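Support thread: hand-held gripper demo, open day at the Homcombe building
Status: Resolved (with one item left open)
Category: Demonstration equipment / recording
Opened by: visitor program desk
Product: Mollar hand-held pair, demo kit

Initial report

Hello all, and thank you in advance for your patience, because I tend to write these the way I talk. We have our open day coming up and the part people always want to try is the ball and bin table. You hold a gripper in each hand, you pick up the ball, you put it in the bin, and afterward we play your recording back on the big screen so you can see what the robot would have learned from you. It's a lovely thing to watch a kid do, and a lovelier thing to watch their grandfather do right after.

The trouble is that on the rehearsal the right-hand recording kept stopping partway. The left one was fine every time. With the right one we'd get a good start, the reach toward the ball, and then the playback would freeze on the big screen while the left hand carried on without it. We ran 30 tries and the right side dropped out on more than half, so I don't think it's a fluke. No error on the laptop, only a gap in the file.

What I've tried so far:
Restarted the laptop and the recording program.
Swapped the two USB ports on the laptop. The fault stayed with the right hand.
Charged everything overnight, even the things that don't need charging.
Moved the table away from the wall in case it was something to do with the outlets.

I'm attaching a view from one of the grippers so you know the sort of table we're working on.
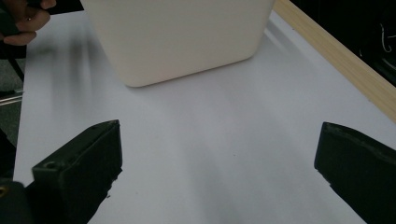

Homcombe, June

First reply, Wouters support desk

Thank you for the good clear report, and please don't apologize for the length. I would much sooner have too much to read than a ticket that says "broken, please fix."

Since the fault stayed put when you swapped the ports, I'd set the laptop aside for now. That leaves the cable, the place where the cable goes into the gripper, and the gripper itself. Could you try three things for me, in this order, and write down what happens after each one?

1. Swap the cables between the two grippers, leaving everything else alone. Do ten tries.
2. Put the cables back the way they were and do ten tries with the right gripper lying still on the table, with a person only squeezing and letting go.
3. Ten more tries, picking the gripper up and moving your arm all the way across the table and back.

Please also open the Fludura log and look for a line that says "frame gap." There will be a number after it, in milliseconds. Anything under 200 is ordinary and you can ignore it.

One more question while I think of it. How long are the cables, and which way do they leave the table?

Visitor desk

We did all of that this morning before the school group arrived, with coffee. Results below.

Cables swapped: the fault moved to the left hand! I have never been so pleased to see something break.
Cables back, gripper still: no dropouts at all.
Cables back, big arm movements: dropouts on most of the tries, nearly always while reaching away toward the far end.

The frame gap lines were there when it failed. The smallest was 400 and the worst was 535, so well over your limit. On the good tries there was nothing worth mentioning.

As for the cables, I'm afraid I can't tell you the length without crawling under the table, but they're the ones that came in the kit. They go out of the back of each gripper and off the side to the laptop.

Wouters support desk

That is a very nice set of results and it points straight at the cable. The fault follows it, and it only shows when the cable is being pulled or bent. I suspect the plug at the gripper end, where the cable gets its worst bending every time a visitor reaches. A new cable will go out to you this afternoon.

Until it arrives, please give that cable some slack. Leave a loose loop behind the hand so that the arm can travel all the way without the plug taking the strain, and don't tape it flat to the table. I know that looks tidier. People tape them down before every public event and then we get a run of tickets just like yours.

Could you also send me a picture taken from the headset during a normal try? I'd like to see how the person stands and where the ball sits compared with the bin.

Visitor desk

I confess we had taped it. It's untaped now, and I've passed that along to everyone who will be working the table.

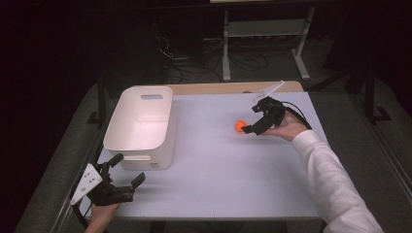

We ran the whole visitor routine again with the slack left in and got through most of it cleanly, with a dropout here and there when somebody made a really grand sweep of the arm. For the open day itself I would still much prefer the new cable, as the grand sweepers are exactly the people who come to these things.

A small question while you have the file open. Does it matter which side of the table we start the ball on? We had been letting visitors choose, and the younger ones like to put it as far from the bin as they can manage, to make it harder.

Wouters support desk

Thank you, that helps. For the recording it makes no difference where the ball starts. For the cable it does, a little, so I'd keep the ball near the middle of the table for now and let people choose again once the replacement is in. If you want it to feel harder, try asking them to do it slowly. Most people find slow far more difficult, and it makes a nicer playback as well.

When the new cable comes, please do this:
Close the recording program before you unplug the old one.
Push the new plug in until you feel it click. It's stiffer than you expect.
Open the program, choose Devices, and wait for both hands to show green.
Do a few tries with large movements and check the log once more.

Put a piece of colored tape on the old cable so it doesn't wander back into the kit box.

Visitor desk

Cable arrived, fitted, clicked. It took me two goes to get the click, so thank you for the warning. Both hands green. We did another 30 tries with the biggest arm movements we could think of, and there wasn't one dropout and nothing in the log over your limit.

The open day went ahead with the table running from ten until we closed the doors, and both hands kept recording the whole way through. The line went back past the coat racks at one point. We had a lady who wanted to know if she could come in and do it every week, and a boy who got the ball into the bin on his first try and then took a bow - we've kept that playback.

The item still open from our side is the big screen, which shows the left and right playback the wrong way around when we mirror the laptop. It did the same last year and people don't seem to mind, but I'd love to have it right before the fall visit. Shall I start a new ticket for that or leave it in this one?

Wouters support desk

So glad to hear it! Please start a new one for the screen and put "mirror" in the title, as it goes to the people who look after the playback program. Tell them which version of Mollar you have - it's in the bottom corner of the Devices page. I'm marking the cable part of this resolved. The old cable can come back to us in the same envelope the new one came in.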